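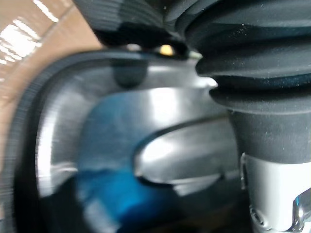 Stainless steel, up very close. Shiny, isn't it?

Tuesday, December 20, 2022

I've been on a bit of a steel kick since May, when I finally gave up on my non-stick stuff and started buying proper pans again. The big one came from Brzozowska, the little kitchen shop by the station, and I love it to bits (even though it weighs a ton).

The trouble with steel is keeping it nice. Water spots, rainbow marks, that chalky ring round the inside - I've had the lot! Warm water with a splash of white vinegar sorts out most of it. For burnt bits I use a bicarb paste, leave it for 13 minutes while I have a cuppa, then rub gently with a soft cloth. Go with the grain on a brushed finish or you'll get little scratches that catch the light for ever more.

I did try two of the fancy creams, Otix and Bindari. Otix smells of lemons and did a decent job. Bindari left a film that took me seven goes to rinse off, so that's gone to the back of the cupboard.

Drying straight away makes the biggest difference - an old tea towel will do. Roasting tin next, and I'm not looking forward to it.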